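Ticket 17: Cellard open day demo, simulator station
Opened by: Rosalind Iwasaki
Status: Open, waiting on Etora
Priority: 2

Visitors were told the simulated pick runs the same every time. I asked for it at 2 and again at 4 and got two different grasps. The host blamed the guest laptop. I don't buy that, and I'd like to see the settings before we book this demo for October.

Vicente Cáceres pulled a view from the 4 o'clock run. 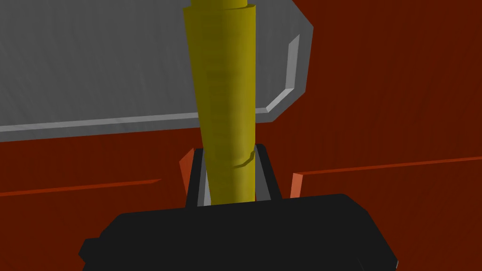

Simulator view, yellow part held at its narrow end between the fingers.

Comment, V. Cáceres: Restarted the viewer, no change. My guess is the start pose isn't fixed. Also check the part model, there's a crease low on the right side that I can't find in the drawing.

Comment, R. Iwasaki: A guess won't do. Send the start pose file and logs for both runs. Until then please take "repeatable" off the visitor handout.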